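Drulon Two-Arm Bench Cell

Home > Equipment > Bench cells > Drulon

Drulon is a compact cell with two arms for handling of small flat goods: phones, cases, card boxes and similar parts. It is made by Danzer and it is on show in our Prarnlow demonstration room. Since October the room is open to visitors also in the afternoon, so you can see the cell at work before you ask for an offer.

Order code: 2484
Status: on order, delivery to be agreed
Available for demonstration: yes, Prarnlow

What is the cell for

Many of our customers receive mixed phones in trays and must sort, turn or present them to an inspection place. With one arm this is often difficult, because a phone lies flat and has to be turned, and one gripper cannot change its own hold. Drulon has two arms on a common base, and they share the same floor. A part can be held by one arm or by both together, for example when it must stay upright.

The arms are of the same type, white links with black joints. Each has a two-finger gripper and a camera near the wrist. The fingers are exchangeable, and we advise to bring your own parts to the demonstration so that we can select the right shape.

The demonstration at Prarnlow

A visit takes 2 hours. It starts with a short talk at the table, then we go to the cell and stay there for the most of the time. Groups are limited to 15 persons, but only 3 can stand comfortably at the front, so bigger groups take turns. The program is phone handling: picking from the floor, holding between the grippers, and placing. The operator explains each step and will stop for questions.

The demonstration cell has walls on three sides, with the pink tree pattern which our regular visitors know already. Customers may order plain walls or any print they like.

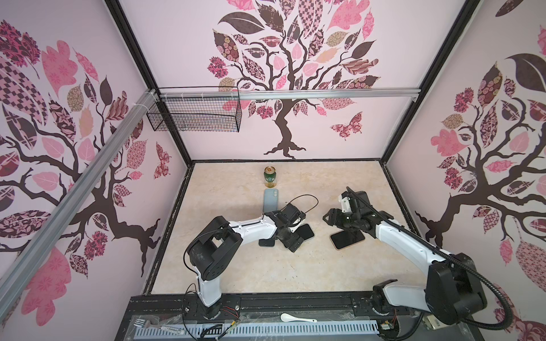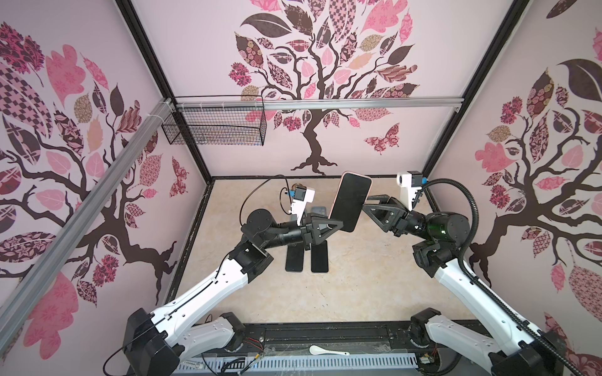
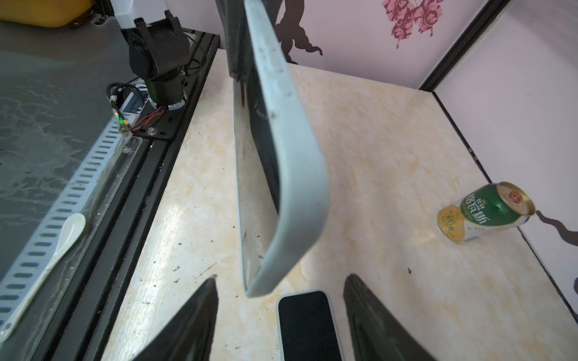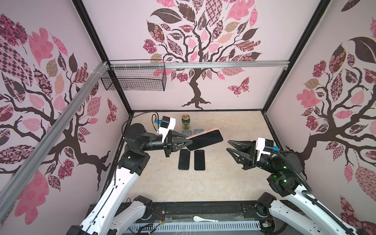 Photos: Clurnham, Prarnlow demonstration room. Free for use in trade press with mention of the source.

What you should look at during the visit

Please pay attention to the distance between the two grippers. In the second picture both of them hold the same phone, and this is the moment which our visitors ask to repeat most often. The operator can run it slower on request.

It is also useful to look at the screen with the wrist cameras. From there you see the fingers and the part from close, as in the third picture, and you can judge if the view is enough for your own goods. Shiny surfaces and very dark ones should be tried before ordering. The floor of the demonstration cell has a marble pattern, and you can ask us to cover it with a plain sheet if you want to compare.

Scope of supply

Two arms with grippers
Wrist camera for each arm
Base with rail
Enclosure with back wall and side walls
Control unit and stop button
One set of spare fingers
Printed manual in English

Not included: table, computer screen, transport to your site. The wire basket on the back rail is an accessory and is ordered separately.

Installation

The cell is delivered in two crates. For the assembly we count one working day, and the customer should prepare a level table and a normal power outlet near to it. Our technician checks the position of both arms and teaches the first task together with your staff. If you want to teach more tasks later by yourself, a course is offered in Prarnlow, in small groups.

Please leave free space behind the cell. The rear wall can be taken off for cleaning, and this is not comfortable when the cell stands directly against the wall of the building.

How to book

Write to the Clurnham sales office and choose morning or afternoon. Morning visits begin at 9:30. Tell us how many persons will come and what kind of parts you work with. Own parts should arrive at least one week before the visit, or you can carry them with you, but then we cannot promise that the fingers will fit at the first try. Phones must be switched off and without data of private persons.

The visit is free of charge. Parking is behind the building, entrance from the yard side. Closed shoes are required in the demonstration room, and visitors must keep their hands out of the cell while the arms are in motion.

Related items

Finger set, narrow
Finger set, soft surface
Enclosure wall, plain
Wire basket with clips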